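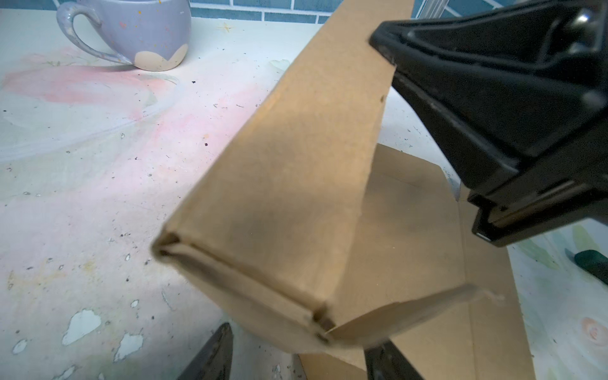
Journal > Home and Craft > Cardboard

Print this post | E-mail to a friend

Folding long boxes from old cardboard

3 May 2022

My mother sends me wall hooks and curtain rods from Kiiskinen, and every parcel comes inside more cardboard than a person can reasonably use. In September I began to save the flat sheets behind the wardrobe. Now there are 16 of them and the wardrobe does not stand straight anymore, so I decided to make something.

What I need is long, narrow boxes for my knitting needles and paintbrushes. A shop in Stindton sells them, but only in white and only in one length.

The method is simple. I draw 3 lines along the sheet with a ruler and press each line with the back of a butter knife. Then I fold slowly, starting from the middle. If you fold against the direction of the waves inside the cardboard, it wants to break where it likes, and the edge becomes ugly. The end is the difficult part. The flaps must go one inside the other, and in my first boxes there was always a small gap in the corner. I do not mind it for brushes. For needles I put a piece of paper tape inside.

I leave each folded strip under a heavy dictionary for 30 minutes before I glue it. White glue is good enough – the hot one makes strings everywhere and I burned my thumb.

Cardboard also makes very much dust and crumbs. Please wipe the table before you put the glue on, and keep the torn pieces, they are useful as a glue spreader.

Next I will try a lid.

Comments

Tapio Ojala: I do the same for seed packets. A pizza wheel makes nicer lines than a knife, if it is not too sharp.

Bondimine: How long are your boxes? Mine bend in the middle when they are over 600 mm.

Reply from the author: Shorter than that! Maybe glue a second strip to the bottom.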